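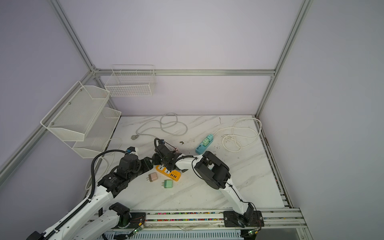
Iltport is a small table of farmland lease prices, prepared for people who think about buying land as an investment and want to compare the yearly rent with the price they would pay. It has 266 rows, one row for each parcel, and all parcels are in three districts: Starnell, Suksawat and Prorley. Rent is the only income recorded here. A parcel is one continuous piece of ground with one lease, so two fields with a road between them are two rows. Soil changes inside a parcel are not borders.

Category: Data > Land and Property
3 min read

What is in the file

The file is plain CSV with a header line. The columns are parcel_id, district, area, price_asked, rent_year, lease_years and water. Area is in hectares. Price and rent are in the same currency, without inflation correction. The water column says "yes" if the lease gives a right to take water, and it is empty if the lease does not mention it. Please do not read an empty cell as "no".

How it was collected

I copied the values by hand from public lease notices and sale offers. The work was finished in February. In 44 rows the sale offer gave only a price for several parcels together, and I divided it by area. These rows have the letter S at the end of parcel_id, so you can remove them with one filter.

Known problems

Suksawat has 220 of the rows, so an average over the whole table is mostly an average of Suksawat. Compute each district alone. The asked price is also not the final price – sellers in Prorley often accept less, but I have no records for this. Taxes and the cost of drainage are not included.

Use

You may copy and change the table if you name the source. It should not be the only basis for a purchase. Corrections are welcome, with the parcel_id and a copy of the notice.

Maintained by Buppha Yimyam
Last change: 24 September 2024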